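Prister House to open furnished parlor in August

July 31, 2018

RELLSTEAD – The front parlor at Prister House will open to visitors in August, with its seating back in place and new curtains at the window. The room has been closed since last fall, when a leak above the window brought down part of the ceiling.

The ceiling was repaired over the winter. The furniture went into storage in Erstead, at the warehouse run by Yousafzai Furniture, and has been coming back to Rellstead in stages over the past 14 days. The last load was delivered on a morning with heavy rain, and the crew laid boards from the truck to the side door to keep mud off the hall floor.

Sinan Saraç, who manages the house, said most of the work that remains is small.

"The big pieces are where they are going to stay," Saraç said. "What takes the time now is unwrapping, dusting, and getting rid of the wrapping. You think you have picked it all up and then you find more under a chair."

Prister House is on the east side of Rellstead, at the end of Mill Road. It was a private home until the Prister family sold it to the town 73 years ago. It has since served as a library, as offices for the school district, and for the past couple of decades as a house that can be toured and rented for small events. The parlor is the room most people ask for. Wedding parties like it for portraits, and the local piano teacher has held her spring recital there for years. This year's recital was moved to the school cafeteria.

The leak was found by a cleaner who noticed a brown stain spreading from the window toward the center of the ceiling. The plaster gave way that same night. A pair of side chairs and the old curtains were ruined. The rest of the furniture had been pushed to the far side of the room earlier in the week for a floor inspection and came through without damage.

Saraç said the curtains were the hardest thing to replace. The old ones were a dark green that had faded unevenly, and there was some support for matching them. In the end the house chose pleated curtains in a gold beige, lighter than anything the room has had in living memory. Saraç said the decision came down to the afternoon light.

"With the green ones you had to turn on a lamp at three o'clock in the summer," he said. "People would come in from the hall and stop because they couldn't see where to walk. I didn't want to go back to that."

The best-known piece in the parlor is the chaise longue, which has a carved frame the color of dark mahogany and a scalloped back. Its floral upholstery, in beige and taupe with large cream blossoms, was cleaned in Erstead. The gold braid along the edge of the seat had come loose in one place and was stitched down again by hand. The cushions are covered in a matching floral fabric and have gold fringe, some of which had to be combed out after months in a box.

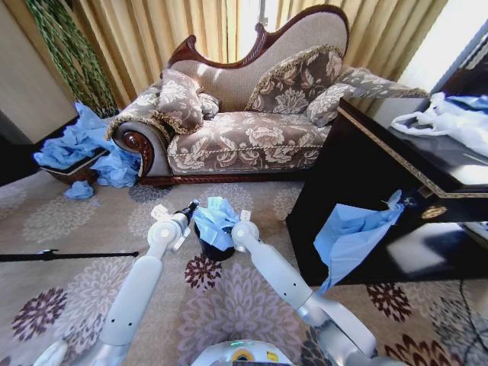 Yousafzai's upholstery shop had the chaise for most of the spring. The shop's report, which runs to two pages and is kept in the house office, recommends that the piece be kept out of direct sun where possible and vacuumed only through a screen. It also advises against wax on the carving. An earlier generation of caretaking had left a good deal of it in the grooves, and the shop spent several days taking it out with cotton swabs.

The report does not give a date for the chaise. House tradition says it came with the Pristers, but the inventory made at the time of the sale lists only "one long seat, parlor," and that could be almost anything. Saraç said he tells visitors what the inventory says and leaves it there.

Some visitors have asked whether they will be able to sit on it. They will not. Under the rules adopted this spring, the chaise is for looking at, and guests at private events will be given folding chairs from the hall closet. Photographers may place one person on the chaise for a portrait if they ask ahead of time and if a member of the staff is in the room. Food and drinks will not be allowed in the parlor at all. They were allowed before, and the carpet has a mark near the hearth to show for it.

The carpet itself was rolled and stored upstairs during the ceiling work. It was put down again before the furniture came back. It is patterned, and Saraç said the pattern hides a lot, which is a help on tour days and a nuisance when somebody drops an earring. A new pad has been laid underneath. The old pad had gone to powder in the places where people walk the most, between the hall door and the window.

Setting up the room has gone more slowly than planned. The house had hoped to have the parlor ready in time for the street fair, and a notice saying so was posted on the front gate. The notice has been taken down. Part of the delay was a mix-up over the truck from Erstead, which arrived on one trip with a dining set meant for another customer. The dining set spent a night in the front hall before it was picked up.

The other delay was paint. The walls are a plain cream, and the first batch dried with a pink cast that showed up only after the second coat. The painters came back and did the room over. The extra work was covered under the original contract, according to Saraç, and the total cost of the project has stayed within the amount the town set aside for it last December. Insurance paid for the ceiling.

As for the wrapping, the house is asking people who live nearby not to be alarmed by the number of bags at the curb this week. The town's sanitation office has agreed to an extra pickup on Mill Road. Clean wrapping in good condition is being flattened and returned to Yousafzai, where it will be used again. Anything torn or badly crumpled is being thrown out.

"My first idea was to fold every piece," Saraç said. "I gave up on that after one afternoon."

Not everything that used to be in the parlor is coming back. The glass-front bookcase will stay in the upstairs hall, where it was moved before the ceiling work began. It turned out to be easier to get up the stairs than anyone expected, and the people who moved it have made clear that they would like it to stay there. The tall clock is still in Erstead waiting for a part. It has not kept time for years, but it did strike, usually at odd moments, and several regular visitors have asked after it. Yousafzai does not do clock repair and has sent it to a shop that does. No return date has been given.

The two ruined side chairs will not be replaced this year. The house would like to find a pair of about the same height and is willing to look at chairs that residents have in their attics or basements. Offers should be made by phone or in person. Please do not leave chairs on the porch. Someone did so in June, and they were rained on.

When the parlor opens, it will be included in the regular house tour at no added charge. Tours will start on the hour and the last one will leave the front hall at 4 p.m. Groups will be kept small enough to stand inside the parlor together, and a rope will be set up on the side of the room where the chaise is. Strollers can be left in the hall. The side door has a ramp, and anyone who needs to use it can ring the bell next to the mailbox.

Rentals will start again later in the month. The house has already taken four bookings, including a baby shower and a portrait session for a graduating nursing class. The piano teacher has asked for her usual weekend next spring and has been told she can have it, on the condition that the refreshments are served in the dining room.

The opening day will be announced on the notice board at the front gate and at the town hall. Saraç said he does not want to name a day until the floor lamp has been rewired and the last of the boxes are out of the hall. Anyone with old photographs of the parlor is invited to bring them to the office, where they can be copied while the owner waits. The house has very few that show the window side of the room, and it would like to know how the curtains hung before the green ones went up.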